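25 Dec 2021

Up before six, no reason for it. Dark until nearly eight. Rain on the roof and none of the snow they promised on the radio. I made coffee and sat with the heater on my feet and read two chapters of the book about canals, then gave up on it. I have been giving up on it since April.

Clementina Arruda phoned at nine to say the road past Hundside was under water at the dip and she would come the long way, by the quarry. I told her not to hurry. She asked if I had bay leaves. I had none. She said she would bring some, and also the good knife, as she doesn't trust mine.

Spent the morning on the beans. They had been soaking since last night and still took longer than the packet said. I put in the onion, the smoked bone, and too much garlic. The stove's left back burner is going again and will only run high or not at all, so I had to keep shifting the pot. I should call the man from Seltex after the holiday. The last time he came he charged me 42 dollars and tightened one screw.

Between stirrings I sorted the drawer of letters. Most were my mother's. Found the one she wrote from the boarding house, 18 pages on both sides, mainly complaints about the soup. She wrote small to save paper and then used so much of it. I put that one aside for Vitória, who collects anything to do with soup or with complaints. The rest went back in the same order, so the drawer is no emptier than it was.

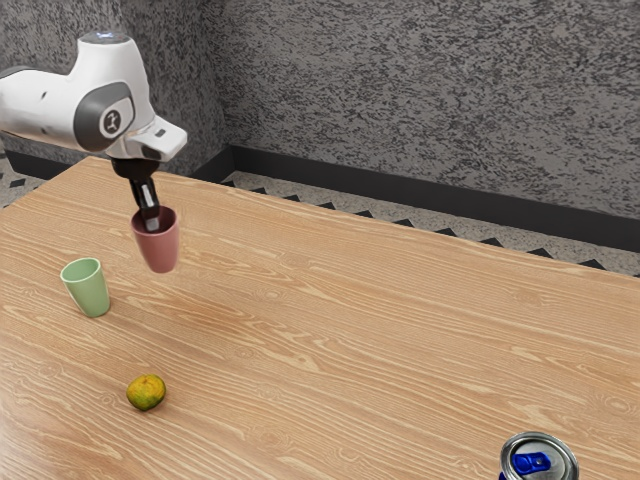 The long table and the white arm over it.

Clementina arrived at half past twelve with the bay leaves, the knife, a cake in a tin, and her left shoe soaked through. She had stopped to look at the flood and stepped in it. I lent her my gray socks. She says the water is up to the second rail of the Ozoliņš fence and the sheep have been moved to the top field. One of the boys was out there in waders, on Christmas Day. His father did the same in the big flood and had a bad chest until spring.

Vitória Sampaio came soon after, on foot. She walked the whole way from the bus shelter with a bottle in each coat pocket. The bus runs until two today and then stops, so she will sleep in the small room. I had aired it already.

We ate at two. The beans were good, the rice stuck. Clementina carved the chicken and said nothing about it being dry, though it was dry. Vitória had seconds of everything and then wanted to talk about the choir. There is a quarrel over whether to do the Easter piece in the old setting or the new one. The new one has a part for the altos that goes too low for half of them. She sang it for us at the table, and it is too low.

After that, presents, which we had agreed to keep under 20 dollars. Clementina went over, as she does each year. I got a wool hat and a jar of Tastisov plums. I gave them each a calendar with the moon phases. Vitória had knitted us pot holders, one green and one brown. I took the brown.
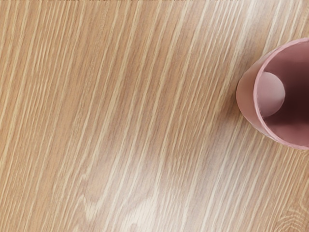 Pink cup, tabletop.

Cards until dark. Clementina won 50 matchsticks off me and wanted to write it down, and I let her. She left at five with the leftover rice and my socks. Rang at six to say she was home and the dip was no worse.

Vitória read my mother's letter under the lamp and laughed at the page about the barley. She wants to copy it out. I said she could have it, and then was sorry I had said so, and then was fine about it.

Still raining. Beans enough for tomorrow. Must remember to put the bin out, and to ask after the Ozoliņš boy.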